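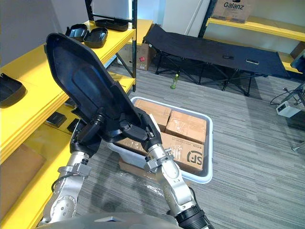
Why would anyone pay for a paper map when there's a perfectly good one on their phone, Nuria Tesfamariam wanted to know when I told her what I was up to in January, and would it at least fold back up properly?

Fair questions, both of them! I'll get to the folding in a minute. First, the news.

FOR IMMEDIATE RELEASE
Friday, March 12, 2021

VUNDSKA PUBLISHES NEW WALKING MAP OF HUSTPORT AND THE BIKBERG HILLS

Hello from Vundska, the smallest map publisher I know of (it's me, a spare bedroom and a very large desk). I'm really pleased to say that our new walking map of Hustport and the Bikberg hills is out today, and you can buy it from the bookshop on Quay Street, the garden centre at Birhane, or straight from us by post.

It covers everything from the harbour wall at Hustport up through Birhane woods and over the top to Bikberg village, at a scale big enough to show field boundaries. If you've ever stood in a field with three gates and no signpost, you'll know why I care about field boundaries. I've marked the stiles and the kissing gates differently too, which matters a lot if you've got a pushchair or an elderly spaniel.

The last proper paper map of this area went out of print years ago. I've been using my mum's copy, held together with brown parcel tape, and it shows a railway halt that's now somebody's conservatory. The lower path at Birhane has moved twice since then. There's a whole new footbridge below the mill, and the old ford beside it is not somewhere you want to send visitors after a wet week.

So I walked it all again. Every right of way on the sheet, in both directions where I could manage it, with a notebook in a freezer bag and a lot of cheese sandwiches. It took me the best part of two years, what with one thing and another, and there was a long stretch when I could only do the bits near my own front door. (I now know the lane behind the allotments better than any living person, and I've drawn it beautifully.)

I ended up with 605 separate notes to check against the drawing. Some were dull, like a gate rehung on the other side. Some were lovely. A farmer above Bikberg told me the name of a spring that had never been on any map I could find, and she spelled it out for me over the wall while I wrote it down. It's on there now, in small blue italics, just north of the sheepfold.

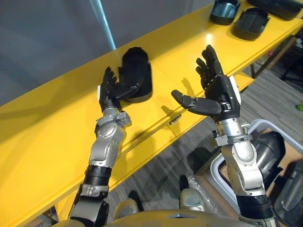 The folding, then. I've gone for a concertina fold, six panels across, so you can look at one stretch of your walk without opening the whole thing in the wind. The paper is the sort that can cope with drizzle. I wouldn't swim with it, but I left a proof copy on the garden table overnight in February and it was still perfectly readable at breakfast, if a bit wavy along one side.

The front side is the main map. On the back you'll find six walks I'd happily do again tomorrow, written out in plain words with left and right instead of compass bearings. They are:

Harbour wall and lighthouse steps, flat apart from the steps
Birhane woods, the short way round, good for small children
Birhane woods, the long way round, good for tiring out bigger ones
The mill, the footbridge and back along the river
Hustport to Bikberg over the top, a full day, take lunch
Bikberg village and the sheepfold, muddy until May

The long one over the top is my favourite and I've given it the most space. The highest point of the path is marked at 1014 feet, by a cairn, and on a clear afternoon you can see right across to the far side of the bay. On an unclear afternoon you can see the cairn. Please take a coat either way.

There's a panel of bus times as well, which I argued with myself about for weeks, as bus times change and paper doesn't. In the end I printed the route numbers and the stops and left the times off, with the phone number for the bus enquiry line underneath. If you use the stop at Birhane crossroads, stand on the side with the postbox for Hustport. There isn't a sign on the other side and people do get caught out.

Back to Nuria's first question. I use the map on my phone all the time, and I'm not trying to talk anybody out of theirs. But the signal goes just past the mill and doesn't come back until you're almost down in Bikberg, and I like seeing the whole afternoon laid out at once, with the pub at one end of it. I also like drawing on maps. Please draw on this one! Put a cross where you saw the kingfisher. My mum's old copy has pencil all over it and that's the best thing about it.

We've printed 1106 copies in this first run, an odd number that came from the printer using up the end of the paper, and I wasn't going to turn the extras down. If they go, I'll print more, with corrections. There will be corrections. If you find a gate I've got wrong, write to me and tell me which field, and I'll go and have a look. The first person to report each mistake gets a copy of the next printing with my thanks.

Next on the list is a sheet for the coast to the west of Hustport. I've done the first couple of miles and ruined a pair of boots, so that's properly under way.

NOTES FOR EDITORS

The map is called Hustport and the Bikberg Hills: A Walking Map, published by Vundska. Review copies are free to local papers, radio and newsletters, just ask.

Sample sections of the map can be supplied for printing alongside your piece. Please keep the Vundska credit underneath.

I'm happy to talk to anyone about paths, stiles or paper, and happier still to do it on a walk. Weekday mornings are best. Write to the Press Desk, Vundska, Hustport (that's also me), and leave a phone number if you'd like a call back, as I'm quicker at ringing than typing.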